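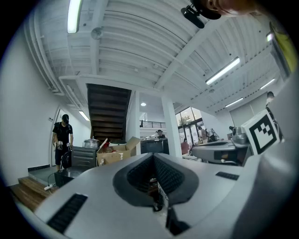

Jukodero Ceilings and Room Lights

Jukodero is a collection of 3,557 photographs from inside large rooms, together with written notes about the ceiling and the lamps in each one. I made it for people who study how a room is lit, or who need to plan new lamps and want to compare with rooms already in use. It is maintained by Chenxi Gu.

What is in the collection

The photographs come from 10 rooms in two buildings, Keltetard and Prasier. Most of them are work rooms. The notes are only about the room itself.

Files

photos/ has one folder for each room
notes.csv has one line for each photograph
rooms.txt has the building and the short name of each room
changes.txt has the corrections after version 1

Fields in notes.csv

ceiling: flat, corrugated, tiles, or other
ceiling_color: one plain word, such as white
beam: yes or no
lamp_types: tube, downlight, round fixture, short fixture
lamp_state: on, off, or not clear
doorway: straight, arched, or not visible

A line for a white ribbed ceiling with a broad beam, fluorescent tubes, a small round downlight and a short lamp over an arched doorway looks like this:

corrugated; white; yes; tube, downlight, short fixture; on; arched

If a round thing on the ceiling is not glowing and I could not tell its purpose, I wrote "round fixture" and left it so. Please do not read it as a smoke alarm or a speaker.

How the notes were written

I wrote the first notes alone, in July. Peng then read them again for some 90 photographs, and where we did not agree the field was changed to "not clear". The differences were mostly in lamp_state, when daylight was strong.

Known problems

Wide views bend the straight lines, so a ribbed ceiling can look curved near the sides. Please do not measure distances between lamps from the photographs. The folder for the small Prasier room has very dark corners, and some doorways there may be missing from the notes.

Version

This is version 2. The field ceiling_color was added, and "striped" was replaced by "corrugated" everywhere. Corrections are welcome. Please send the name of the photograph and the field which is wrong; I go through them on Thursday.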